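Carleen Ruawai keeps a kitchen timer on her desk, and when it goes off she gets up, walks down the hall and changes what's in the bin. She has been doing this since July at the Lultivdale lab in Purkville, where she runs the collection side of a project called Gelirar, and she says she still looks forward to it.

"I used to teach shop," she told me, pouring us both a coffee that had clearly been waiting a while. "So I've spent my life watching people learn to pick up tools. This isn't so different, except my student never gets bored."

What Gelirar needs, above all, is examples. Each one is a single try at taking something out of a metal bin: where the arm went in, how it closed, what came of it. The morning I visited, the count stood at 888, of which 371 had been marked as failures, and I made the mistake of saying I was sorry to hear it. Ruawai laughed — a big, friendly laugh that carried down the hall — and put me straight.

"Oh, don't be sorry! I'd be worried if we had fewer. If all you ever show it is good grabs, it has no idea what a bad one looks like, and then one day it meets a bad one and just keeps on going."

She shops for the project herself, mostly at hardware stores and the car care aisle, and she has strong opinions about what makes a useful object. Hard things with clean edges are fine to start with, she says, but she wants them mixed in with soft things that change shape every time they're dropped.

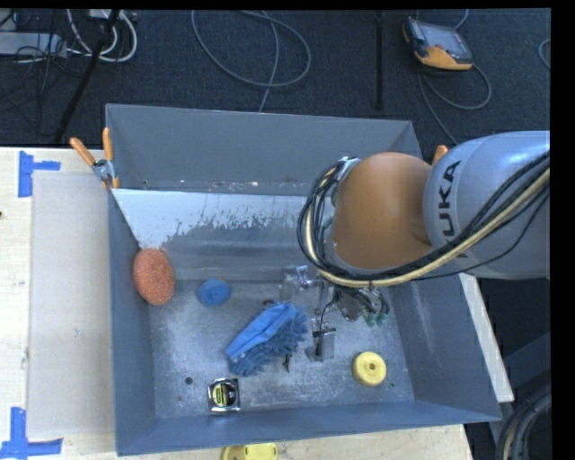

"A mitt is my favorite," she went on. "A cleaning mitt, with the shaggy side. You can pinch it in a hundred places and it'll sag differently every time. A tape measure is the other way around, it's heavy and slick and it's always the same shape, so you'd better get the angle right. And flat things! Anything flat that lies close to the floor of the bin, that's where you learn some humility."

The metal bin was her idea too, and it caused a bit of a discussion. Her colleagues at Katene, the partner office that trains the model, would have liked something dull and plain, with no shine to confuse matters. Ruawai held out for bare metal, scratches and all, on the grounds that the places she hopes this will work someday are full of it. They settled on 2 weeks of trying it her way, and it has stayed.

I asked whether she arranges the objects or simply tips them in. She tips them in, she said, and then she makes herself leave them alone, and that took practice. "You want to be nice. You want to turn the sponge a little so it's easier to get at. I had to learn to put my hands in my pockets."

There are 3 people who label the tries, Ruawai among them, and they don't always agree on what counts as a success. She finds those arguments the best part of the week, and was telling me about one of them when the timer rang and she went off down the hall, coffee in hand, still talking.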